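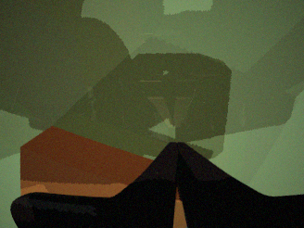 Vevwood Makers' Club / Robotics Bench / Members' Blog

The block problem, or why I still fold my own towels

Every few months somebody at the club sends around a video of a robot loading a dishwasher, and every few months I get asked why I'm such a grouch about it. So I'm writing it down once and from now on I'll just send the link.

I spent most of July on our simulator, which is where we try things before we let them near a real arm. Black two-finger gripper, orange-brown block, green surface. You'd think a block would be the easy part of anyone's day. A toddler has it figured out before they can say the word.

My task was called Grallau, for no reason I can defend, and it was meant to be the first piece of a tidying job: find the block, close on it, lift it, put it in a bin. I ran it 1220 times. On the last full batch it got the block into the bin on 61 percent of the tries, and I was told this was good. Maybe it is. If my dishwasher cleaned 61 percent of the plates I'd have it out at the curb by lunch.

What bothers me more is how it fails. The fingers come together with the block off to one side, and the program carries on to the bin and lets go of nothing with total confidence. I added a check for that. Then it began checking forever. I took half of the check out again and now it does a bit of both.

Shadows are the other thing. Our render is dark and grainy, and I left it that way on purpose, because my kitchen is dark and grainy too. Put a big olive-colored shadow across a green surface and a program that hunts for edges has plenty of edges to choose from. A person looks at the same view and knows in a blink which dark shape has weight to it. I turned the lights up and flattened the shadows for one batch, and the score went up nicely. I don't count that batch. You can't flatten the shadows in a laundry room.

Now think about what people want from a household machine. Towels. Towels don't have corners until you find them. Socks that are inside out, a pan with something stuck to it, a fitted sheet (I can't do a fitted sheet and I've been at it for decades). Every one of those is harder than my block, and my block is a perfectly rigid thing that doesn't leak or tear, living in a world where I can reset everything by pressing a key.

I did try to be fair. Giraldo, the open planner half the bench is using, is better than what we had last year and I'll say so in public. It recovers from a bad approach some of the time, where the old one would just push the block along until it fell off. One member swears by it for sorting bolts, and sorting bolts is a decent match: same parts, same tray, same light, all day long. Shops have had machines doing that kind of work for ages. If your chore looks like a factory, a factory machine can probably do it. My house doesn't look like a factory. My house looks like somebody dropped it.

A company called Purach had a stand at the spring fair with an arm wiping a counter. I stood there for 18 minutes. It wiped the counter very well. The counter had nothing on it. I asked if I could put a coffee cup down in the way and was told, politely, that the demo wasn't set up for that. I'd like to see the coffee cup. I'd also like to see a butter knife, the mail, and a cutting board with half an onion on it.

People tell me it's all a matter of more data and a bit more time. I'm 53 and I have been hearing "a bit more time" since I was a kid reading magazines on the floor. Some of what I was promised did show up, and I own a vacuum that finds its own way back to the charger four times out of five. I'm willing to be wrong. I'd love to be wrong, I hate laundry.

Next job is slowing down the approach and seeing if the fingers still close early. If anyone at the bench has a grip check that doesn't loop, leave it in the shared folder and I'll run it overnight.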